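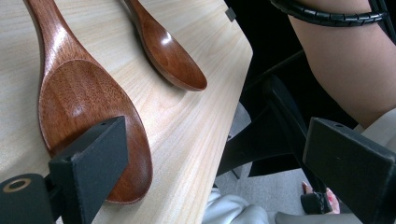 Spoons are the wrong thing to buy a gripper by, according to Oskari Heiskanen, and I ought to be testing with boxes like everybody else. He put that in an email with no greeting and no sign-off, so I assume he meant it. I've had three weeks with the Kisitz and the Clumura and I've gone on using spoons anyway, so let me try to talk him round (or at least tell the rest of you how I got on, as a fair few of you asked after the last newsletter).

A box is easy. It has two flat sides facing each other, and any pair of fingers that closes straight will hold it. A spoon has hardly a flat bit anywhere. The handle is narrow, the bowl is wide and curved, and the weight is never quite where you think it is. If it's polished wood it slides about as well. I used a big spoon and a smaller one, both nicely polished, on the pale table in the front workshop, and between them they found out more about these two grippers in an afternoon than the boxes did in a week.

For anyone who skipped last time: both are the hand-held sort. You hold the thing yourself, squeeze, and a camera on it records what the fingers are up to, and later on an arm with the same fingers tries to do what you did. So when I say one of them was tiring, I mean my hand was tired!

The Kisitz first. It costs 3,099 euros with the camera and the case, and it feels it. The fingers are thick black blocks with flat fronts, very plain, and to begin with I thought they'd be hopeless on anything round. They aren't bad at all. The trick is to come at the handle, close to where it starts to widen, and to come down square to it. Get that right and the spoon comes up level and stays level. Get it wrong by a little and it swivels between the fingers like a propeller, and you end up with the bowl pointing at your elbow. Going for the bowl is another matter. The rim only touches the block along a thin line, and if you squeeze harder to make up for it the spoon tips. I tried it rim to rim across the big one and gave up after a morning, because the fingers would only just go round it and I had no room left to aim.

What I do like is that the squeeze is smooth from open to shut. There's no sticky spot halfway. The camera sits where you can see both fingers and the gap between them, which sounds like a small thing until you've used one where you can't. My only grumble with the view is that the fingers are so chunky that they hide part of whatever you're picking up just when you most want to see it. You learn to watch the gap and trust the rest. Whether the software learns to do the same I'll leave for next month, when Takeshi Noguchi has trained something on it.

Now the Clumura, at 1,495 euros, less than half the price. The fingers are slimmer and have a soft pad stuck on the front, and for the first hour I was ready to send the other one back. It picks up the small spoon from almost anywhere! Handle, neck, bowl, it doesn't care. The pad gives a bit and the wood settles into it. I got cocky and did the big spoon by the very end of the handle, and it held, though it drooped.

Then the pad started to lift at one corner. I pressed it back down and carried on, and by the evening it was lifting at two. I wrote to them and had a polite answer saying the pads are a wearing part and come in packs. Fine, but a pad that shifts changes how every pick looks and feels, and if you're recording picks to teach something with, you want Friday's to match the ones you did at the start of the week. I ended up throwing away a whole batch of recordings for that.

The other thing is the trigger, which is stiff. I did 90 picks in one go with each of them, same table, same two spoons, swapping between big and small as I went. After the Kisitz I went and made a coffee. After the Clumura I went and made a coffee left-handed. Eetu Sjöberg has bigger hands than mine and didn't mind it, so do try one before you buy if you can.

A few odds and ends that might save you some bother. Polished wood shines, and under our ceiling lights the camera on either gripper gets white glare off a spoon. Moving the lamp helped more than fiddling with the camera settings. Start with the spoon near the edge of the table now and then, too, as there's less room for your approach and you find out quickly whether you've been relying on having a nice big empty surface. And tighten the finger screws before each session. I skipped it once on the Kisitz and spent ages blaming the spoon.

So which would I keep? For recording, the Kisitz, and it pains me to say so with that price on it. For showing visitors what a gripper can do, the Clumura every time, with a fresh pad. Inese Adomaitis has asked whether the soft pads could be stuck on the Kisitz fingers, and they're nearly the right width, so I've cut a pair down and I'm having a go on Monday. I'll also do forks, and the ladle from the kitchen at Koskela if they'll part with it.

Oskari, I'll do your boxes as well. They'll get a paragraph.

Comments

Teemu Kettunen
We had the same lifting on the Clumura pads. Wipe the finger with alcohol first and leave the new pad clamped overnight. Ours lasted a lot longer after that, though the trigger is still horrible.

Inese Adomaitis
Please measure how far the Kisitz opens once the pads are on. You'll lose the thickness of both and you were short of room on the big spoon already.

Oskari Heiskanen
A paragraph!

Eetu Sjöberg
For the record I did mind the trigger a bit by the end.

Marja
Did you try the older Ullel? There's one in our cupboard and the fingers are rounded at the tip, so I'd be curious how it does on the bowl. You're welcome to borrow it.

Teemu Kettunen
Marja, if that's the one with the grey handle, check the battery before you lend it to anybody.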